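24 February 2001

Fluta's only packaging plant will move to a two-shift week from June, its owner Galteck said, after the town approved a change to the noise rules that had kept the site closed after 6 p.m.

The vote allows work in the east hall until 11 p.m. on weekdays. Trucks will still be barred from Mill Road overnight, and the loading doors must stay shut after dark.

Galteck makes cartons, tubs and lids for food companies. It has 300 workers in Fluta and plans to hire another 100 for the evening shift, most of them on full-time contracts. Applications open next month at the plant office and at the town hall.

The company has been turning orders away since last fall. Its largest customer, the tea and biscuit maker Omus, asked for a bigger supply of gift boxes ahead of the holiday season and was told the plant could not meet the date. Part of that order went to a supplier out of state.

"We had the machines and we had the floor space, but we did not have the hours," the company said in a written statement.
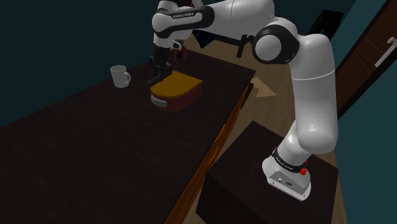
*A box with a yellow lid and a dark red body, in a computer rendering.*

People living near the plant had asked for a sound barrier along the back fence before any change was made. Under the agreement, Galteck will pay for a wall on the Debnath Street side, where the houses stand closest to the building. The town will measure noise there for the first 33 weeks of evening work and can bring back the old closing time if the limit is broken.

Neighbors who spoke at the meeting were split. Several said they had family members looking for work and would put up with the noise. Others said the measuring should go on for at least a year and should cover Saturdays, when the plant runs a short cleaning shift.

Parking was the other main complaint. The present lot fills by 7 a.m., and workers often leave their cars on Debnath Street. Galteck has leased the old feed store lot across the road for 2 years and will open it to both shifts.

The county bus line is looking at a late run from the plant gate to the train station. A decision is expected before the new shift begins. The last bus now leaves at 9:40 p.m., too early for anyone working until closing.

The old hours stay in force until the wall is finished.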